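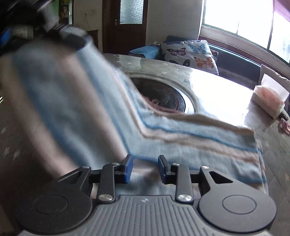

Stripes in blue and beige, halfway into a fold.

I love folding striped knits. The stripes do half the work for you! Once you learn to read them you'll never fight with a lopsided stack of sweaters again, and the whole thing takes six moves.

You need a table big enough to spread the whole shirt out. Mine is the round one we bought at Heltstead, and it's smooth enough that a knit slides where I want it. A bed works too, but the fabric sinks in and you lose your straight lines.

1. Lay the shirt front side down with the neckline closest to you.

2. Smooth it from the neck out to the hem with flat palms. Don't pull — knits stretch, and then they spring back crooked after you've folded them. 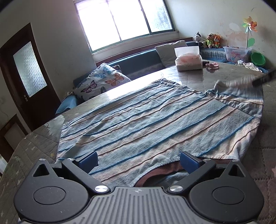

Photo: Curnlow Home Pages

Look at the neckline before you go on. A ribbed collar should lie open in an easy curve. If it's twisted, so is everything beyond it, and it's much quicker to fix now.

3. Fold one side in toward the middle and lay the sleeve back along the fold. Check the stripes: they should land right on top of the ones underneath, or very close.

4. Do the same on the other side.

5. Lift the hem and bring it toward you, stopping a little short of the collar. Lift it high so the layers don't drag (this is my favorite part, it's like making a bed).

6. Fold once more and pat out the air.

Raised cord stripes, like the ones on this shirt, can leave a ridge if you press down hard, so go easy. For a drawer, roll it up from the last fold instead and stand it on end. Chunky sweaters are a whole other story, and I fold those in thirds!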